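The Packing Line Learned Its New Job on a Screen

I run second shift at Kalldale, where we sort and pack small parts for garden equipment.
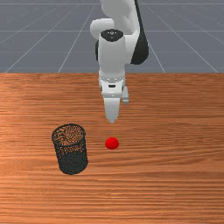

For most of last winter the arms that now work beside us existed only in software. The Ridano engineers sat in the old break room and had a simulated arm practice reaching for a ball next to a cup, and later for our own fittings. We walked past the door on the way to our lockers. They had 1256 practice runs logged before anyone asked a packer what the job was like.

I don't oppose the arms. My wrists are 30 years older than when I started, and I was glad to give up the bin work. Pay stayed the same and no one was let go. The company deserves credit for both.

My complaint is about time. A new arm got months to fumble in a place where a dropped part cost nothing. Mechthild Nägeli, who moved from packing to cell operator in January, got 11 hours of training, most of it slides. Her first jam came on a live line with a truck waiting. She cleared it, and then she was written up for the delay.

Reda Bouazza in maintenance asked whether operators could use the simulator on slow nights. He was told the license covered engineers only. I would pay for the extra seats before I bought another arm. People who will stand next to a machine all night should be allowed to break the pretend one first.

There are 135 of us on the floor. Most will be running a cell within a few years, and the training plan still fits on one page. I have asked to see the next draft before it is final.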